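Ticket 616: left finger slow to open, slipping on small stuff
Opened by: Évan Pichon
Unit: hand-held gripper, no. 5 on our list
Status: closed, see last entry

Évan Pichon wrote:
Hi all, so I've got a weird one on gripper no. 5 and I'm going to dump everything I know in here before I forget it. When I squeeze the trigger both fingers close fine, and when I let go the right one pops back open and the left one sort of thinks about it first. Then on small things it lets go early. Big things, no trouble at all! It's the jewelry that gives me grief, so that's what I've been testing on.

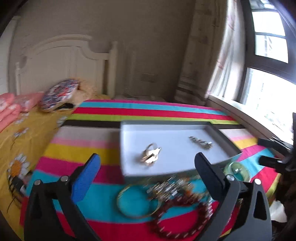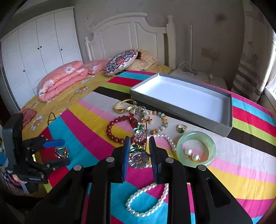 What happens is that I close on a thin piece, the pads meet, I lift, and about one time in three it slides out sideways toward the left. I swapped hands, I swapped the piece, I did it fast and I did it slow (slow is worse, which surprised me). I wiped the pads with a damp cloth and let them dry overnight. Same thing the next morning.

I also tried nipping up the pivot screw on the left finger, maybe a quarter turn. Bad idea! It got so stiff that I had to push the finger open with my thumb, so I backed it off again to where I think it was. I didn't mark it first. Yes, I know.

Léonie Guérin wrote:
Mark it next time :) A dab of paint across the head and onto the plate and you can always find your way home. Can you do the paper test for me? Close the fingers on a strip of plain paper and pull it out from the tip end, then do it again from the root end. If it's loose at the tip and tight at the root, your pads aren't meeting flat. Also, does it click?

Évan Pichon wrote:
Did the paper test. Tight at the root, and at the tip it comes out with no effort whatsoever. And there's a click, a tiny one, right when the left finger starts to move. I only heard it once I'd turned the radio off.

Griet Hermans wrote:
Jumping in because I had this on one of the Veltura units in March. With me it was the little washer under the pivot screw. It had worn on one side, so the finger leaned a hair when you squeezed. The click was the finger jumping over the worn spot. Take the screw all the way out, don't just wiggle it, and look at the washer on both faces. Have a saucer ready for the parts. The return spring will try to leave the building.

Évan Pichon wrote:
Griet, you were right about the spring (it went under the dresser, I got it back, there was language). And you were right about the washer too! One side is shiny and you can feel a step with a fingernail. Spring looks fine, no kinks. I don't have a spare washer here. Does anybody know which one it is? The parts sheet says 265 and nothing else.

Thierry Le Goff wrote:
265 is the drawer number in the Fleury workshop, sorry, that sheet was only ever meant for us. I've put a handful in an envelope for you. Change both sides while you have it open, the right one has done the same number of squeezes. Tiny bit of dry lube on the pin, no oil. Oil creeps onto the pads and then you'll be back here with a new ticket.

Évan Pichon wrote:
Envelope got here 27/12/2019, thanks Thierry. Both washers are in, dry lube on both pins, paint marks on both screws (happy, Léonie?). The order that worked for me: washer on the pin, finger on, hook the spring while the finger is still loose, then the screw. I tried it with the spring last and it was miserable.

For the screw I went in until the finger just started to drag, then backed off a little and checked that it fell open by itself when I tipped the gripper over. It does, and so does the other one, and the click is gone. Paper test now pulls the same at the tip and the root.

Then I did 39 pickups in a row on the thin pieces and dropped one, and that one was me grabbing it by the very corner. I'll take it!

Léonie Guérin wrote:
Very happy. Could you squeeze it for a couple of days before I close this? New washers bed in and you may need a touch more on the screw.

Évan Pichon wrote:
Two days on: left needed a hair more, right didn't. I repainted the left mark so it lines up again. I've kept the old washers in a bag if Solange Maillard wants to see them for the parts order.

Léonie Guérin wrote:
She does, send them along with the next box. Closing. Cause: worn pivot washer, left. Fix: both washers replaced, pivots reset and marked.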